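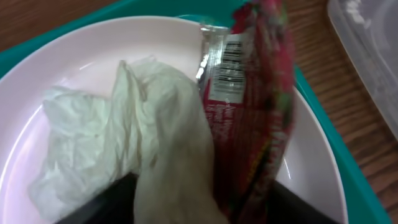 The Prinby clearing tray is the large teal one we sell to canteens, church halls and people whose families do not carry things to the sink. It is plastic, it is flat, and it has a lip. We have tried to write more about it and failed. What it does well is catch the last ten minutes of lunch, when every shallow white plate has stopped holding food and started holding a bunched-up paper napkin and an empty red snack wrapper, and somebody has to deal with the lot before the next sitting. Stand the plate on the tray, tip the rubbish into a clear tub, stack the plate, move on. Dark wood or pale wood underneath, the colour shows up well enough that you can find it again.

Sold on its own or as part of the Astetbridge Table Set, which adds the black tray, the clear tub with lid and two shallow plates. The set was put together by Roald Lunde, who had grown tired of customers buying the plates, going away, and ringing up in April to ask whether we did something to put them on.

About the plates

The white Brestero dish is shallow and glossy, and it will show you every lamp in the room. Some people like this. The glaze is an off-white that looks a bit cooler next to the teal, so if you are matching it to cream crockery, please order one first and hold it up to the rest. We take back unused plates within 14 days. We do not take back used plates, and we can tell.

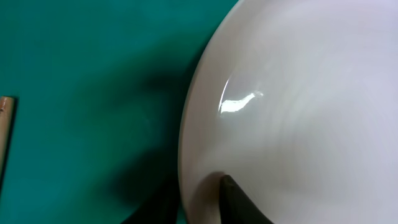
Jericho Espiritu wrote to say the dishes were fine but that gravy got over the side if you walked quickly, and could we make the rim higher. We passed this on to Shen, who look after the crockery side of things. Their answer was that a dish with a higher rim is a bowl, and that they also sell bowls. Jericho has since bought six.

The black tray

Rectangular, rounded corners, raised rim. Meant for dry goods and odds and ends: rice, lentils, dried fruit, the screws from whatever you are mending at the kitchen table. Tip the rice out, spread it with a finger, pick out what shouldn't be there. The dark base makes pale grains easy to see, including the ones you thought you had finished with. It wipes clean with a damp cloth. Scouring pads will take the shine off, and then you will write to us — please don't.

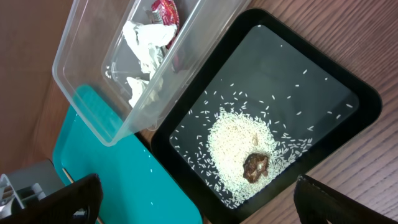
Black tray with rice, alongside the clear tub and the teal clearing tray.

Ordering

Trays, tubs and dishes are packed separately in paper. The set goes out in one box, which is heavier than it looks and should be lifted by someone who has been told this.

Minimum trade order: 20 pieces, any mix
Teal trays in stock at August 17, 2024: 600
Black trays: made to order
Clear tubs: supplied with lids. Spare lids sold singly, and we sell a great many

For trade accounts ask for Jingyi Xie. For missing lids ask for Zixuan Wan, and have your order number ready.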